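From: Jabari Mugo
To: Trurberg Aquarists list
Date: February 3, 2024
Subject: Re: [trurberg-aq] Canister or internal for a long low tank?

Morning all,

Replying to Altach Dave's message from the start of the week, which I have been composing an answer to in my head every time I do a water change. I'll put his bit first so the digest readers know what I'm on about.

> I've been offered a second-hand tank, 220 litres, long and low, from
> a chap who is moving to a flat. It comes with a Jernitz canister that
> he says has "never given any trouble", and he wants it all gone by
> the end of the month. My wife would prefer there to be no pipes
> showing. Is the canister worth having, or should I bin it and put a
> couple of internals in? Planning on a group of corydoras, a lot of
> tetras and some sort of centrepiece fish I haven't decided on.
> Also, do I need to worry about the floor? It's going upstairs.
>
> Dave (Altach end)

Dave, take the canister. "Never given any trouble" is what people say about a filter they have never opened, so expect to find something in there the texture of chocolate mousse, but the Jernitz is a decent pump with a bad lid. I've run one for years on the big tank. The lid has four clips and you'll break one of them the first time you service it. Everybody does. It then works perfectly well on three until you lose a second, at which point it starts to weep on to the carpet at night, very slowly, so that you blame the dog.

Things to look at before you hand over any money. Take the impeller out and see if the shaft is ceramic and in one piece. Old ones crack just below the magnet and the seller may not know. Check the big O-ring round the head for flat spots. If it has sat dry in a garage all winter it'll be stiff, and no amount of silicone grease will bring it back. Replacements are still about, though the listing I bought mine from had the wrong part number on it. You want 2129, and if they send you 2938 it'll look right and go on beautifully and then leak like a colander. Ask me how many of those I have in the drawer.

On internals: two of them in a long tank will move the water well enough, but they take up the corners and corydoras will wedge themselves behind anything you put in a tank. Also you have to get your arm in to clean them, and every time you lift one out it drops a cloud of the very stuff it was meant to be catching. If your wife objects to pipes she's going to object to two black boxes the size of a brick. Green hose against a black background disappears after a fortnight anyway, mostly under algae.
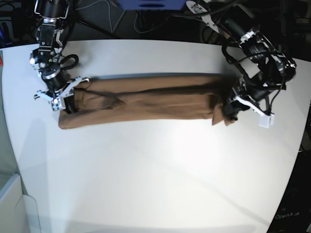 Servicing, then, and the question of how often. The book with mine says monthly, and I do it when the flow drops enough that the plants at the far end stop waving, which on my tank is every third month or so. Rinse the sponges in a bucket of old tank water, squeeze them a few times, stop well before they look new. Leave the ceramic rings alone unless they're properly clogged, and then only do half. Dress for it, too. A pair of tan-brown trousers like those ones, stretched out on a white table, is exactly what you should not be wearing when you undo the hose taps, as canister sludge goes on dark brown and stays that way. I have a pair that's been through the wash more times than I care to say and still looks as if I knelt in a peat bog. Old tracksuit bottoms, black, and a washing-up bowl under the canister before you touch a single clip.

Priming is the other thing that makes people give up on them. The button on the Jernitz does nothing on an empty canister except exercise your thumb. Fill the body with tank water by the jug, put the head on, open the intake tap first, wait till the gurgling stops, then open the outlet, and only then plug it in. It'll spit bubbles for an hour and sound like a coffee machine. Tilt it a bit each way and leave it be. If it's still rattling the next morning, you've got air under the impeller cover or a snail in there. I've had both, and the snail came out alive and rather put out.

The floor. Water weighs a kilo a litre, so yours is 220 kilos before you've added glass, gravel, stand and whatever rock you can't resist at the shop. Across the joists, against a load-bearing wall, in a house of ordinary build, plenty of people do it without bother. I'm not a structural engineer and neither is anyone else on this list, whatever they said in June. If the room already bounces when you walk across it, get somebody in who knows and pay them. Check it's level as well, both ways, with the stand where it's going to live and before there's a drop in it. A long low tank shows up a slope something shocking. You'll see the waterline running downhill from the sofa for the rest of your life.

Stocking. Please don't tell the shop in the retail park that you haven't decided on a centrepiece fish, or you will come home with something that eats tetras. A pair of honey gouramis would do nicely in a low tank, or a bolivian ram or two if your water isn't liquid rock like ours in Trurberg. Mine comes out of the tap at 183 on the TDS pen on a good day and I've stopped looking on the bad ones. Get the corys in a proper group and on sand. They do nothing all day and then all of it at once at feeding time.

And move some of his old media over wet, in a bucket with a lid, the same day. It's the best thing in the whole deal and he'll probably offer to rinse it for you under the tap to be helpful. Don't let him.

One thing in return: does anybody still have the spray bar off a Valderrama 2? Mine has gone brittle and snapped at the second hole, and the fish at that end are being blasted sideways. Will swap for Amazon frogbit, of which I have a quantity that could be described as agricultural. Collection only, bring a bag.

Jabari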